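Robot arms arrive at Stirnham meal-kit plant, and the line crew is still waiting for the easy part

By the business desk
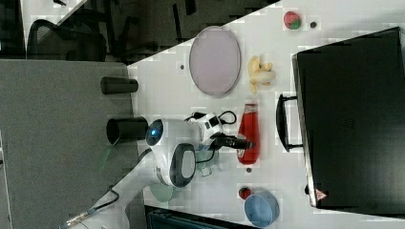 STIRNHAM — When managers at the Wutby packing plant announced last winter that robot arms would be joining the table-setting line, workers were told to expect lighter shifts, fewer sore wrists and no layoffs. Eight months on, one of those promises has held. There have been no layoffs. The rest depends a good deal on whom you ask, and on which side of the break room they are sitting.

Wutby assembles catering and tableware sets for schools, care homes and company cafeterias. A worker pulls bottles, cups, plates and bowls from stock, puts them in the right arrangement on a table, checks them against an order sheet and sends them on to be boxed. It is light work done over and over, and the company says it has trouble keeping people in the job for more than a year.

The arms were supplied and are maintained by Skarnumo, an automation firm that won the contract over two other bidders. They learn the job at a set of practice tables at the back of the plant, using ordinary tableware, squeeze bottles and play food. Only after an arm has passed a series of trials there is it allowed near a customer's order.

So far, 2 of the arms have passed.

In a statement, Wutby called the program "on track" and said the practice tables were "an investment in our people as much as in our equipment." The company declined to say how much it has paid Skarnumo, how long the contract runs or what happens at the end of it. Asked for figures on injuries before and after the arms came in, a spokesperson said the plant was "still gathering data."

Workers have figures of their own. A survey handed out by the shop stewards in July went to all 69 people on the day shift. According to the stewards, 29 of them said their work had become harder since the arms arrived. Most of the rest said it was the same. The stewards would not release the full results, and the company disputes the wording of the questions, so the survey should be read with some care. It is still more than the company has put out.

What people on the line describe is a change in the kind of tired they are. Before, a shift meant eight hours of picking things up and putting them down. Now, for those assigned to the practice tables, it means setting out the objects, standing back, watching the arm try, noting what went wrong on a tablet and setting the objects out again. Reaching and lifting have gone down. Standing still and paying attention have gone up.

"My hands feel better and my head feels worse," said one packer with six years at the plant, who asked not to be named because staff have been told to send questions from reporters to the front office. "You can't let your mind go anywhere. On the old line you could think about dinner."

Another worker, who volunteered for the practice tables in the first month, said she liked the job at first and had asked to go back to the line by spring. She said the tablet software logs every pause longer than a minute and that supervisors bring the logs up at reviews. Wutby confirmed that pauses are recorded but said the feature was meant to track the machines. It did not say why supervisors can see it.

Then there is the question of pay. The practice-table job carries the title of "cell attendant" and was advertised inside the plant as a step up. The hourly rate is the same as for packing. A raise was mentioned in the first round of meetings, according to three people who were there, and was not mentioned in the second. The company says pay grades are under review and that no amount was ever promised.

The case for the arms rests mostly on a single number. In its spring newsletter, Wutby reported that the arms had completed 1230 picks in a week without a person stepping in. The newsletter ran that figure in large type on the front page. It did not say how many picks had been tried, how many items were involved or how the total compared with what a packer gets through in the same time. We asked all three questions. Skarnumo referred us to Wutby, and Wutby referred us to the newsletter.

A pick, as the plant counts it, is one object taken hold of and lifted. Setting it down in the right place is logged separately, under a different heading, and the newsletter gave no number for that. For a customer waiting on a full set of tableware, the second number would seem to be the one that matters.

Workers who have spent time at the tables say the arms do well with some things and poorly with others, and that it changes from week to week. Squeeze bottles were mentioned by several people as a strong point. Clear cups and anything shallow came up as trouble. One attendant said the software was updated twice in a single month and that after each update the arm had to be taken back through items it had handled fine before.

None of that is unusual for a new machine, and it would be unfair to expect a plant to get it right on the first day. Some people on the floor are plainly pleased. A packer who had wrist surgery two years ago said he would likely have left by now if he had not been moved to the tables. He said the Skarnumo technicians were patient with him and took his suggestions seriously, including one about where the cups should stand at the start of a run.

He also said the same technicians are at the plant less often than they used to be. In the first months there was one on every shift. Now they come in the mornings, and if an arm stops after 3 p.m. the attendants are expected to restart it themselves, working from a laminated sheet. Wutby says all attendants have been trained in restarts. Two of the attendants we spoke with said their training lasted less than an hour.

The closest comparison in the area is the Flanagan distribution center across the river, which brought in arms for a similar job and has since cut back on them. Flanagan has not said much in public about why. People who worked there at the time say the arms were moved to a single product line where every item was the same size, and that the mixed orders went back to human packers. Several of those packers had been let go in between and were hired again through a temp agency, at a lower rate and without their seniority.

That history is well known on the Wutby floor, and it comes up quickly in conversation. Managers say the two plants have little in common. Their no-layoffs pledge, they point out, was put in writing. It was, in a letter to all staff, and the letter covers permanent employees through the end of the current contract year. It does not cover seasonal workers, who make up much of the crew in the fall, and it does not say that people who leave will be replaced. Since the letter went out, several packing jobs have come open and stayed open.

Wutby said it hires "according to demand." It would not say whether demand was down.

The town has a stake in the answer. Stirnham's council gave the plant a break on its property taxes when the building was expanded, on the condition that the number of jobs stay level. The agreement counts positions, and it does not say whether an unfilled position is one. A council clerk said the question had not come up before and that the town would look at the plant's next yearly report when it is filed.

The stewards have asked for three things: the full pick and placement numbers, a written pay grade for attendants, and an end to the use of pause logs in reviews. They said they were told to expect a reply within a month, and that the month has passed.

Wutby plans to have more arms through their trials before the busy season starts in the fall. It has not said how many, or who will be standing next to them. A meeting for day-shift staff has been set for 2:30 p.m. in the plant cafeteria later this month, with Skarnumo representatives expected to attend. Night-shift workers will receive the slides by email.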